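3. Sorting and folding in shared households

3.1 Setting and participants

Material for this section comes from the second round of home visits, 21 households in Reltdale, all of them with at least two adults sharing one washing machine. Visits done in August, two visits per household where possible. In four households only one visit, people moved out or stopped answering. First author (Lei) did most of the interviews, Costa and Bellis did the table sessions, Marchetti coded the notes afterwards. Coding was checked by Sanna on a subset. Disagreements were mostly about what counts as a "finished" fold, more on this in 3.4.

We asked people to do their laundry as they would on any other day and to talk while doing it. No instructions about method. If they folded on the bed, we sat by the bed. Most folded on a table or a kitchen counter, a few on top of the dryer, one on the ironing board which was never used for ironing. Talk was noted by hand. We did not record sound in the first visits, a mistake in hindsight, so quotes from those visits are short and given only where both note takers had the same wording.

Households differed a lot in volume. A couple with no children might fold twice a week and be done before the kettle boiled. A house of four students let it pile up on a chair until someone needed the chair. The chair comes back many times in our notes -- nearly every household had one, or a sofa arm, or the end of a bed, that held clothes which were clean but not put away. Earlier writing on domestic laundry tends to treat this pile as a delay between two stages. Our participants treated it as a place. They knew what was in it and took things from it in the morning.

3.2 Order of handling

First thing we looked at was order. What gets picked up first, what gets left to last. Expected large items first (sheets, towels) and this held in most family homes, where towels go down as the bottom of the stack and everything else goes on top. In shared homes without children it was different. There people went by owner. Own clothes out first, then the other person's clothes pushed to the side or left in the basket. One participant called this "getting mine out of the way."

Owner sorting relies on recognition and recognition is fast. People rarely looked at size labels. They went by color, by print, by the feel of the cloth. Trouble came with dark plain items, black T-shirts above all, black socks too. Here people stopped, held the thing up, turned the collar out to look for a label. Several households had fixed this in some way, a dot of marker on the tag, or a rule that one person buys a different brand of sock. The rule was not always kept.

Printed shirts were the easiest to assign and also the ones people handled with most care about which side ended up out. A print folded inward can't be found in a drawer. Folding it outward means two more moves, turning the shirt face down first. Participants who did this did it every time. Those who didn't had not thought about it until asked, and then some started doing it during the visit, so we dropped the question from the second visits.

3.3 Shorts and other awkward items

Shorts were not in our first coding sheet. They were under "trousers" and this turned out to be wrong, the handling is different enough that Marchetti split the category after the first week. Trousers have length, the legs give you a line to fold along. Shorts are nearly as wide as they are long once laid down, so the line is not given, and people make different choices. Cargo shorts are worse again. The pockets add layers where the fold wants to go. 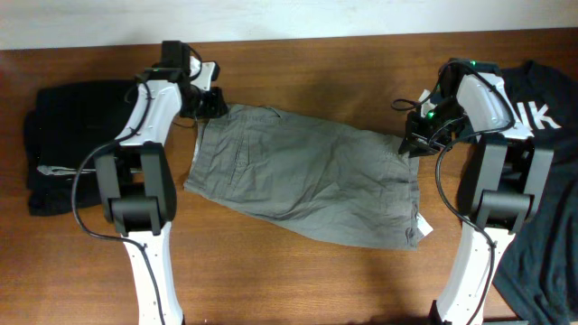 Figure 4. Garments on a tabletop: shorts laid out, dark clothing on either side.

Cargo shorts came up in enough visits that we can separate three ways of dealing with them. Some participants fold one leg over the other, smooth once with the palm, fold up from the hem, done. Some fold in half across the waist first and get a lump where the pockets meet. A smaller group does not fold at all but lays them flat in the drawer or over a chair back. The lying-flat stage matters for all three. Shorts laid out like the gray-green pair in Figure 4 are close to a rectangle but not quite, one side wider than the other, with creases running over the cloth and a bit of white lining out along one edge. That slight skew is what people correct or don't correct. Correctors tug at the corners, push the lining back in with a finger, tuck the care tag under. Non-correctors fold straight over it and the skew goes into the stack. We found no one who corrected on shorts and not on shirts, but the other way round was common. Reason given most often: shorts are for the yard, for the beach, for the house. They don't need to look like anything.

Neighbors on the table also make a difference. With several garments spread at once the working area gets small, and people begin to fold over the top of things, or slide a shirt aside with the forearm while both hands are busy with the shorts. Sliding wrinkles the shirt. It then gets smoothed a second time or gets folded with the wrinkle in. Participants who took one item at a time out of the basket had less of this but walked or bent more, and two said their back decided it for them.

Other awkward items in the notes: fitted sheets (rolled in a ball by most, we did not pursue this), hooded tops, baby sleepsuits, anything with straps. Hooded tops split the households in much the same way as shorts, hood folded in first or left hanging out the top of the stack.

3.4 When is it finished

Coders disagreed on this for a while. Bellis coded an item as finished when the hands left it. Marchetti coded it finished when it went on a stack. These are different moments and in between quite a lot goes on -- an item is put down half folded, something else gets picked up, a phone is answered, the first item is folded once more. We settled on the stack. Items never stacked were coded separately as "left."

"Left" items were not a failure in the eyes of participants. A shirt folded once and left by the basket was said to be for tomorrow. Work clothes were left most, then gym clothes. A man in one of the shared homes kept his gym clothes in the basket all week and took them from there, the drawer ment for them held cables and batteries. His housemate folded everything including dishcloths. They had lived together for seven years and both discribed the arrangement as fine.

Stacks were usually built by type in family homes and by owner in shared ones, same split as for order (3.2). Mixed stacks happen at the end, when what remains is small. Socks, a napkin, one child's vest. These leftovers get carried upstairs on top of something else and several participants said that's where they go missing.

3.5 Space

Table size did less than we expected. Participants with a big table spread out more and then cleared up more. What mattered was whether the table had to be free by a given time. Where the same table was used for dinner, folding was shorter, fewer corrections, more items left. Where folding had its own surface the work stretched out and was often mixed with other things, TV, phone calls, homework help. One household measured the job in episodes and allowed 30 minutes, not always kept to.

Surface came up too though we had not asked. Wood or laminate was liked since cloth slides and can be turned without lifting. Beds were called soft and "no good for edges" but were still used a lot because the drawer is right there. Distance to the drawer is probably the strongest single thing in our notes on space. Short distance, more put away. Long distance or stairs, more on the chair.

3.6 Limits

Small group, one town, one season. August means shorts, light shirts, few heavy knits, and a winter round would give other awkward items and much less of 3.3. Being watched makes people neater, several said so, and one participant apologised to Costa for a pile of towels that had already been folded. Second visits were looser. We give more weight to these where the two differ. Households with hired help are not in the group at all, and we had no one living alone, by design, so nothing here speaks to how people fold when there is no second owner to sort for. Sanna's follow-up visits take this up and the coding sheet, with shorts split out from trousers, is carried over unchanged.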